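Section 4. Placing and Leveling the Table

This section covers the Pliltwood rectangular table, from choosing a spot to cleaning the top. Assembly of the legs and rails is in Section 3. Do not start here until all frame bolts have been tightened a second time.

4.1 Before you begin

You will need the hex key from the hardware bag, a spirit level and a soft pencil. Two people are needed to move the table.

CAUTION: Lift the table by the rails under the top. Do not drag it. Dragging bends the leveling feet and will mark most floors.

4.2 Choosing the position

1. Pick a floor area that is firm and close to level. Thick carpet is not suitable.

2. Keep the table away from radiators and heating vents.

3. If the table will stand near a wall, leave a gap wide enough to reach the rear feet with the hex key. You will need to get at them again in step 4 of the next part.

4. Check that doors and drawers nearby can open fully.

Note: In rooms with one window, turn the table so that daylight comes from the side. The matte finish cuts down glare, but strong light from straight ahead can still be tiring.

4.3 Leveling

1. Screw all the feet fully in, then back each one out two turns.

2. Lay the spirit level along the front edge. Adjust the front feet until the bubble is centered.

3. Turn the level so that it runs from front to back and adjust the rear feet.

4. Lay the level across both diagonals. If the table rocks, lower the foot that is off the floor until it just touches – do not raise the others to meet it.

5. Tighten the lock nuts. Hold the foot still with one hand while you do this.

6. Mark the floor lightly in pencil around each foot if the table may be moved for cleaning. 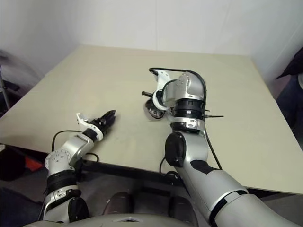

4.4 Care of the top

Wipe the top with a damp cloth and dry it right away. Mild dish soap is safe. Do not use scouring pads, wax or furniture polish, which leave shiny patches on a matte surface.

Pencil marks come off with a white eraser. For ink, use a little rubbing alcohol on a cloth and test it first on the underside.

CAUTION: Do not sit or stand on the table. The load limit of 88 kg applies to weight spread over the whole top.

Check the level again after the first month and whenever the table has been moved. Replacement feet and lock nuts are listed under Spare Parts in Section 6.

Section revised 2022-07-20, Liis Laur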